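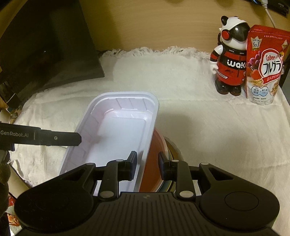

Comparing Two Sets of Finger Pads on a Hand-Held Gripper

Final report, robotics project module, Jevport
Chibuzor Bashir and Maksym Levchenko

1. What we set out to do

Our original proposal promised a comparison of four grippers, two arms and a vision system. Our supervisor read it, asked whether we were planning to graduate, and handed it back. What follows is a comparison of two sets of finger pads on one gripper, moved by hand.

The pads are called Avar and Belar, after the folders Maksym saved the drawings in. Avar is the softer of the two, with a fine grid moulded into the face. Belar is harder and smooth, and was much quicker to make. We wanted Belar to win for that reason and are declaring the bias here so that it can't be found later.

The question was simple enough: when a person picks up a shallow plastic tray by its edge, which pads lose it less often, and does the wrist camera get a usable view while it happens?

2. Setup

The gripper is worked by a person holding it, with the camera looking forward over the body and down the fingers. There is no arm motor to blame, so every error in this report belongs to the pads, the camera or us.

We worked on a blanket instead of a bare bench. A hard surface lets you shove the tray along until it bumps into a finger, and our early practice runs were mostly shoving. A plush blanket gives a bit, creases up under the near edge and hides small gaps beneath the lip. Chibuzor argued for it and then had to do most of the difficult grasps, so justice was served.

The background was left busy. There is a toy racer with a white helmet, some colourful packaging and a glossy dark screen behind the tray. Plain backgrounds make camera tracking look far better than it is, and our tracking already looked good enough on paper.

The tray is white, rectangular, with rounded corners and ribbed walls. For some runs it lay at a slant on top of round dishes, and for others it was approached from a different side. The ribs matter more than we expected — see section 4.

Video was recorded at 30 frames a second and logged by Lodhi, our own script, which started as a timer and now has settings that neither of us will admit to adding.

3. Method

Each attempt went like this. The operator brought the open gripper in until one wall of the tray was between the fingers, paused, closed on the wall, raised the tray, held it for a slow count of five and put it back. A grasp was "clean" if the tray didn't turn in the fingers or touch down during the hold. Anything else was a failure, including the time Maksym sneezed.

We made 112 attempts, split evenly between the two pad sets, swapping pads after each block and swapping operators whenever one of us got bored. The second person watched the camera feed and called the result before looking at the log. We disagreed more than once and kept the harsher verdict.

We didn't measure grip force. The sensor we ordered came in a very nice box and spoke a protocol our board did not.

Holding a tray by one edge puts nearly all of its weight out in front of the fingers, so the far end wants to drop or twist. The camera sees this well when the tray tips up towards it, with the inside of the tray facing the lens. It sees far less when the tray stays level, when the wall nearest the pads hides the contact altogether. 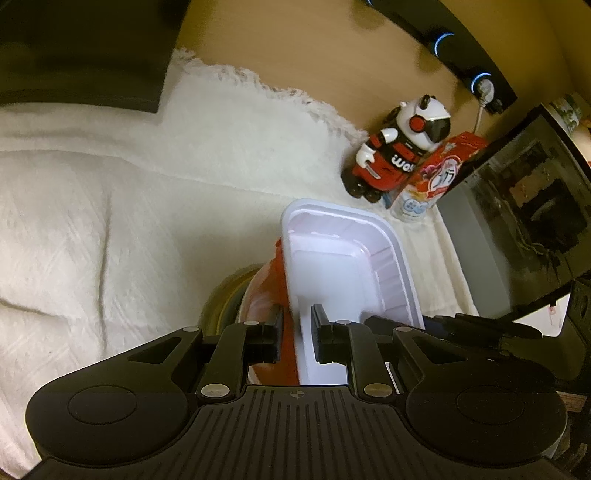 4. Results

Of the 112 attempts, 63 were clean. Avar had 40 of those and Belar had the rest. Belar's one strong area was slow lifts with the fingers near the middle of a wall, where it was as steady as Avar and let go more neatly at the end.

Away from the middle, Belar turned. The smooth face seems to rest on the tops of the ribs and then roll over them, and you can hear a small click before it goes. Chibuzor learned to react to the click, which improved his score and ruined it as data. We dropped that block and ran it again with music on.

Avar's failures were duller. The usual one was a late release: the soft pad clung to the lip for a moment and dragged the tray a short way across the blanket. By our definition that still counted as clean, provided the hold was good, and anyone repeating this should tighten the definition.

5. The camera

Tracking the tray edge worked best when the tray overlapped something darker or redder, such as a dish underneath it. White tray on pale blanket was poor. The script's favourite mistake was to follow the blanket's fringe, which is long, roughly straight and completely stationary, and for which it reported excellent confidence.

Glare was the other problem. Shiny patches inside the tray moved as the tray tilted, and the tracker went with them.

6. What we would change

Use Avar for edges and keep Belar for flat-sided objects, which we haven't tested. Put a darker strip along the tray lip, or buy a tray that isn't white. Mount a second camera off to one side, so that the contact can be seen during level lifts.

The pad drawings and the Lodhi script are in the module folder. The script runs from the command line and needs the output folder to exist before you start it; otherwise it records everything, says "saved" and saves nothing. We have left a note at the top of the file.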